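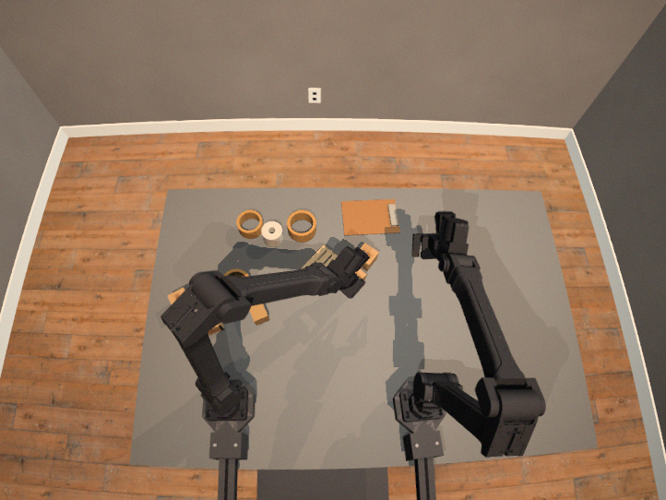
Gemma Whitlock told us over coffee that she had reported the same broken streetlight in Modstead four times before anyone called her back, and she wanted to see where those reports go. Well, so did I! So off we all went to the city's new service desk open day in April, and I'm so glad we did.

Pichit Ratanaporn walked us through Wadura, the reporting app, and was patient with every question (mine included, and I had plenty). The desk had taken 827 reports that month, over 100 of them potholes, and each one gets a ticket that residents can follow from their phones. Gemma found her streetlight on the list, number 114, and was quite tickled.
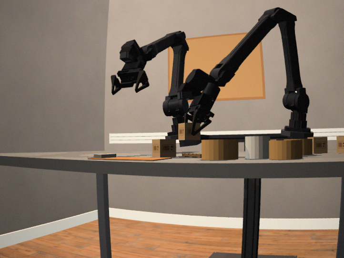 Getting there next time

The Klinhom bus stops right outside, and doors open at 4.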